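Desk Mugs: Your Questions
by In-ho Ki

I get so many emails about mugs (more than about chairs!) that I finally gave them a page of their own.

Which mug do you like for a desk?
I keep coming back to the mint green LocknLock with the steel rim and the big loop handle. The color is soft and matte, and it's metal inside, so there's no glaze for me to chip with a spoon.

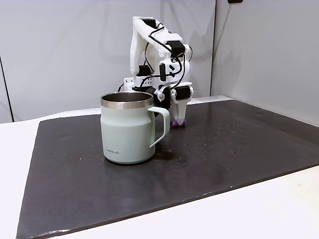
Issue 24

Do I really need a mat under it?
I'd say yes, especially on a white tabletop. Mine was covered in coffee rings by October, and I scrubbed for ages before I gave in and bought a big dark gray mat. Drips hardly show on it and I just wipe it down every Tuesday.

Can it go in the microwave?
Nope, no metal mugs in there, please! I heat my milk in a little glass jug for 80 seconds and pour it over.

How do you get tea stains out of the steel?
Baking soda, a spoonful or so, then hot water almost to the rim. I leave it while I eat lunch and go around with a soft brush after. Skip the scouring pads, they scratch. 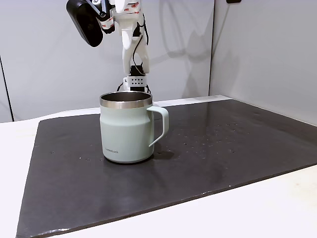 Shopping and Sending Things Back

Where do you shop for mugs?
Mostly Mandagi in Clarkport, upstairs past the lamps. They open at 7 on weekdays, and they'll let you pick one up and try the handle, which I always do (I have big hands).

Can I write to you about a mug you haven't covered?
Please do! Put the name of the mug in the subject line so I can find it again.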